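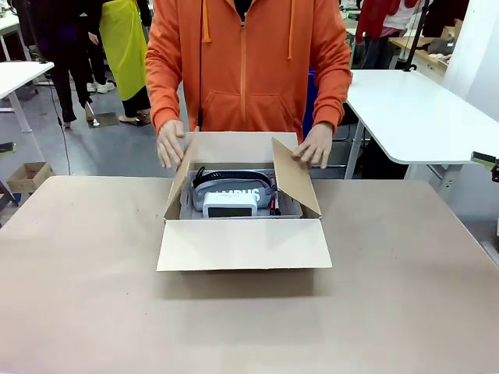 Wiki > Robot learning > Data gathering > Human demonstration

24 February 2023 -- Bezawit Wubshet

Human demonstration recording is a way of gathering examples for a learning system by having people do a job by hand while a camera records. Common jobs: packing, folding, sorting, closing box flaps. Also called demo capture.

Method

One person, one table, one short task. A fixed camera is set beside or above the workspace. Each run is saved as an episode, then labelled by step (open, place, close). Hands should stay in view -- the usual reason for a rejected run is a sleeve or shoulder in the way.

Items get swapped between runs so the system doesn't just memorise one layout. Pouches, pens, small devices. Soft things are harder to label then rigid ones.

Known sets

Mersha: 800 episodes, box packing only. Bislow: 254 episodes, 6 tasks, 2 camera positions. Ziven publishes the labelling tool most groups use, Skodex is an older format and still turns up.

Limits

Human hands don't map neatly onto a gripper. Flaps are a known trouble spot, cardboard bends differently evry time.

Comments

tamsin_r: Bislow labels were redone in June, section needs updating

pk: does Ziven open Skodex files yet?

tamsin_r: only with the converter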